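Search this guide Go
Home | Storage | Small items | Contact

Zistavport Keepsake Tin Guide, section 4: Sorting small things

Most tidying guides promise a clear table in 16 minutes. I doubt it. Allow 60.

1. Spread a towel over the table. Any old one will do - the printed kind works as well as the plain ones they sell for this.
2. Stand the open tin to one side. A cookie tin is fine. 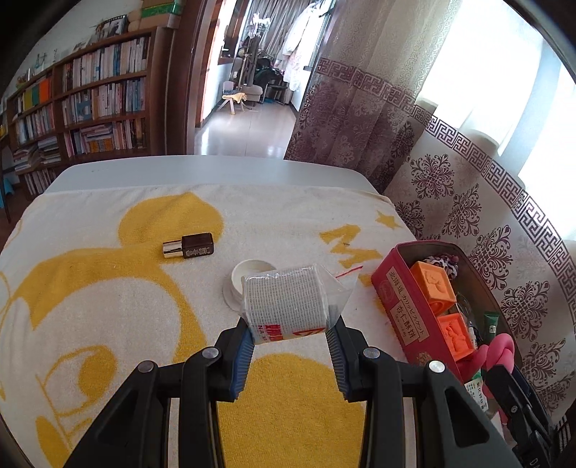 3. Put lipsticks, lids and wrapped packages on the towel before deciding on anything. "Keep" piles made in a hurry tend to go straight back in the tin.
4. Leave string and cord until last.

Note: Lutz Brandes recommends a label for every item. I have yet to see the labels outlast March.

5. Foam rods can be knotted to shorten them. Whether this saves room is another matter - try one first.

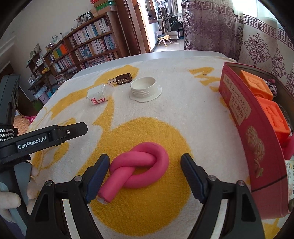
Fig. 2. Knotted foam rod on the towel, red tin at right.

Caution: Do not force the lid. If it won't close, something has to come out.

Revised 2014-12-11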